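Skondeck Table Tops and Benchtops
18/08/2019
By Úna Fitzgerald
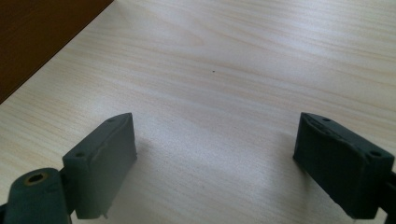

Pale wood-grain tabletop with a slight gloss.

Skondeck tops are made to order at our Grendon workshop for kitchens, staff rooms, classrooms and cafés. You can buy a top on its own or with a set of Phelan steel legs. Most customers already have a base they like and only want the top replaced.

Each top has a moisture-resistant board core with laminate bonded to the face and a balancing sheet underneath. The balancing sheet stops the board from bowing and is fitted to every size, including the small café squares. Edges are finished in matching or contrasting colour. Square corners are standard — rounded corners cost extra and add a few days to the order.

There are 14 colours in the current range. Wood grains run lengthwise unless you tell us otherwise. If you are joining two tops end to end, order them together so the grain can be matched at the join. We can't promise a match with a top bought in an earlier year.

Sizes and thickness
Standard thickness is 38 mm. A thinner top is available for folding tables, but it is not suitable for benches with a sink cut-out. Custom sizes are cut to the millimetre. Please measure your base twice, and measure the doorway as well. We have had to take tops back from houses where they would not go around the hall corner.

Care
Wipe with warm water and a little dishwashing liquid. Dry the joins and edges. Don't use scouring powder or steel wool, and put a board or trivet under anything straight off the stove. Tea and curry stains will usually come out with bicarb soda paste left on for a few minutes.

Delivery and pick-up
Allow 15 working days from the date you approve the drawing. Pick-up from Grendon is free. We deliver to Gresodlow and nearby towns, with two people to carry where a top is over 17 kg. Old tops can be taken away if you ask when ordering.

Sample chips are free by post, up to four per household. For trade prices or an odd-shaped top, ask for Rónán Horgan in the workshop and have a sketch with your measurements ready.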